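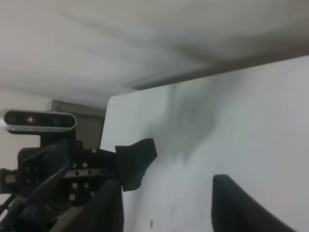

Hemen is my little collection of tea-corner pictures, and this README is the stuff I'd want to know before downloading it (hi, I'm Naa Ansah!). It has 311 pictures in it, all from the same room. I keep the place pale on purpose: white ceiling, off-white wall, and that big white panel standing upright with a soft gray shadow spread over it. Shadows like that wander into plenty of the files, and I left every one alone. If you need flat, even backgrounds, filter first!

What's in the folders
The "kettle" folder is the biggest and, okay, my favorite. Then there's "cups" and "room", plus a notes file I update on Tuesday nights when I remember. Files are sorted into 8 batches, and batch 3 has a gap in the numbering because I deleted duplicates in May and never renamed anything. Sorry! 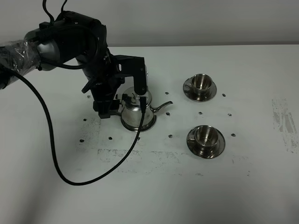 Gooseneck kettle on the white tabletop, spout toward the two cups.

Polished steel is a pain to label, by the way. It mirrors whatever is near it, so draw your outlines around the kettle itself and ignore the reflections. I tag the spout and the lid knob separately, even when the knob is partly hidden.

Labels were made in Jedent. Older exports from Puritz still open fine, but the colors come out swapped.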